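4.3 What changed at the folding tables

I had expected to spend this section on speed. Speed was what the management at Patemard wanted to talk about when they let me into the Prestton laundry, and it was the first thing I asked the folders about too. They were polite about it and then moved on to what they really cared about, which was the order of the work. Who gets which basket, who decides a shirt is too creased to go on the stack, who is allowed to stop for a minute when the carts back up.

Before the Dukalier cells came in, a folder took a basket, worked through it and carried the stack to packing herself. That walk to packing matters more than you would think! It was the one time in the hour when you could talk to somebody on the other side of the building. Now the walk belongs to the cart runner, and the folders have turned into what the site calls tenders. A tender looks after 3 cells, fills the baskets, pulls the stacks and sorts out whatever the arms leave in a heap. I did 20 interviews with folders, tenders and shift leads, and almost every one of them came back to that walk at some point, usually without me asking (I had a question about breaks, and it kept turning into a question about the walk).

The garments at a cell are ordinary mixed loads, and the arms take them one piece at a time, as in Figure 3.

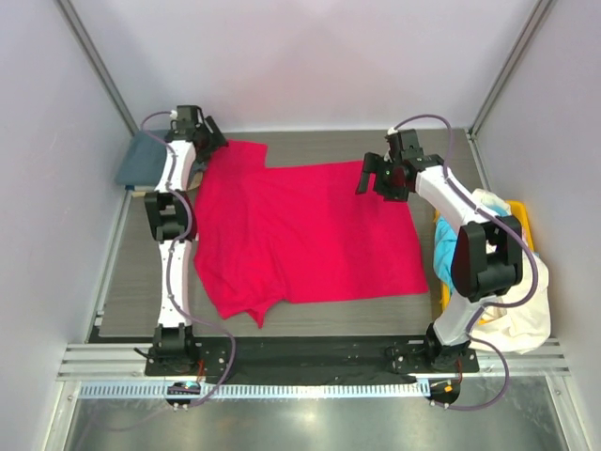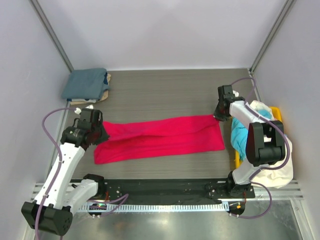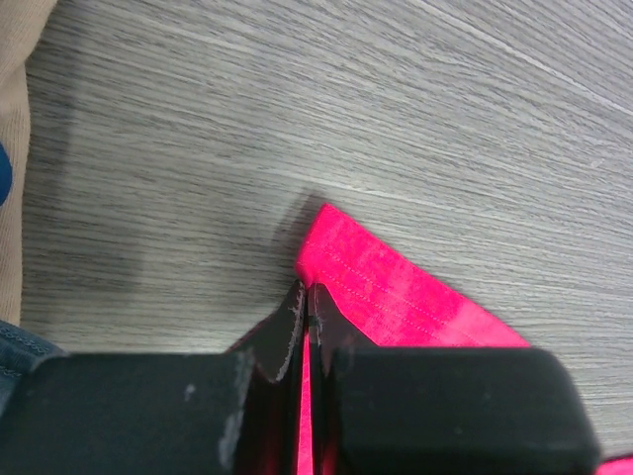

Figure 3. Garment handling in a folding cell, Prestton site.

The tenders have a vocabulary for all this that I never found in the training binder. A piece that has to be redone by hand is a "comeback." A basket with too many knits in it is "soft," and a soft basket is something you try to pass to the next shift if you can get away with it. I heard "soft" on my first morning and wrote it down as a complaint about the cloth. It took me most of February to understand that it was a complaint about the schedule - knits bring more comebacks, comebacks take hands, and the hands are already promised to two other cells.

The log kept by the shift leads has 426 comebacks in it for the month I was there. The leads read that number as a fault rate for the machines. The tenders read it as a list of work they did that has no line on their time sheet, and they were pretty sharp with me when I used the leads' word for it. I now think they had the better reading. At the older Wallin site, where folding is still done by hand, refolding a bad piece is just part of folding and gets paid as folding. At Prestton the same thirty seconds at the table has become an interruption to a different job.

Pay itself did not drop, and I want to be fair to Patemard on that point. Tenders got a one-time payment of 3,000 dollars when they moved over, and several told me they like the new job fine. Their shoulders hurt less. One woman with many years at the tables said she would never go back to sheets by hand, and then in the same breath told me she missed being good at something other people could see. I have gone back to that part of the recording more than any other, and it is where I pick up again in Section 4.4, on how skill gets noticed on the floor and who does the noticing.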